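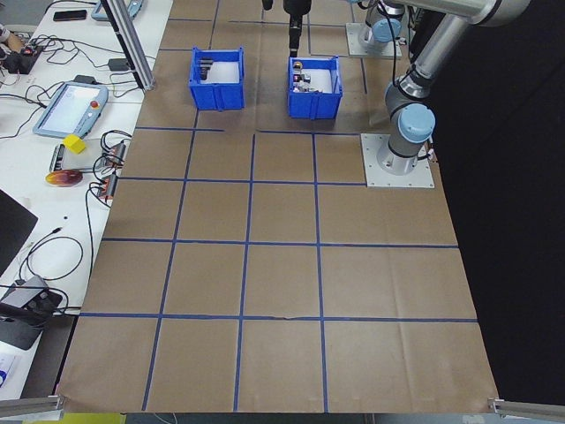 Fellden Courtside Scorebook: a season with it

I do the scorebook for a rec league women's basketball team, and before that I did it for my daughter's middle school team, so I have gone through a lot of scorebooks. Mostly the floppy spiral kind from the sporting goods store, the ones where the cover comes off by the second month and you end up holding the thing together with a binder clip. This past winter I finally spent real money on one, the Fellden Courtside, and since I got three emails asking me about it after I mentioned it in the league newsletter, I figured I'd write it all down in one place.

First, the size. It's big! Bigger than I thought from the listing, and it does not fit in my regular tote bag. Open flat it takes up a good chunk of the scorer's table, and at Bernotska Gym, where the table is basically a card table with a clock controller on it, I had to sit a bit sideways all night. At Petrenko Hall there's a proper long table and it was no trouble at all. So think about where you play before you order.

What you get for the space is room to write. Each team gets a full page instead of half a page, and the player rows are tall enough that I can read my own handwriting the next morning. The foul boxes are the best part of the whole book. They sit right next to the player's number, before the scoring columns, so when the ref comes over and reports a foul I'm not dragging my finger across the page hunting for the right spot. With my old book I once gave a fourth foul to the wrong player and we didn't catch it until the last quarter (she was very nice about it, her coach was less nice). I haven't made that mistake all season. Maybe I just got more careful, but I give the book some credit.

The running score is down the side in one long column, and it goes up to 99. Fine for us. Our highest score this year was 62, and people talked about it for weeks. If you score for a team that runs up big numbers you'd have to carry over in the margin, and the margin isn't huge.

Now the paper. It's thick and it takes pencil really well, and it erases clean, which you need when the ref changes a 3 to a 2 after you've already written it. Pen is another story. I use a red pen for the second half so I can tell the halves apart, and my usual gel pen bled through to the other side. A plain ballpoint was fine. I switched, no big deal, but I'd have liked to know that before I messed up the first two games.

The binding is the part I was most curious about and I'm happy to say it has held up. It's a covered coil, so it doesn't snag on my sweater, and the pages stay flat without me leaning on them. The cover has a scuff or two and one corner is going soft from riding around in the trunk with the ball bag. All the pages are still in.

A few gripes. The timeout boxes are tiny – I mean really tiny, you get a tick mark in there and that's it, so if you like to write the time of the timeout you'll be out of luck. There's a possession arrow tracker at the bottom of each page that I never once used, because the table has an actual arrow. And the season summary pages at the back only have nine lines. We played more than that before the holidays were even over! I ended up taping in a sheet of notebook paper, and it looks like something from a school project now.

I also tried the Skesberg scoring app for 4 games, because one of our players kept telling me I was living in the past. It's a nice app. It does the shooting percentages for you and everybody loved getting those afterward. But I found I was looking down at the screen when I should have been looking at the court, and when two subs came in together I lost track of who was on. I went back to paper and I still add up the percentages at home with a cup of tea, which I kind of like doing anyway.

Would I buy it again? Yes, and I already did. The second one came in May for summer league, same layout, same tiny timeout boxes. I'd give it four stars out of five, and I'd go higher if they fixed the summary pages. Get the ballpoint.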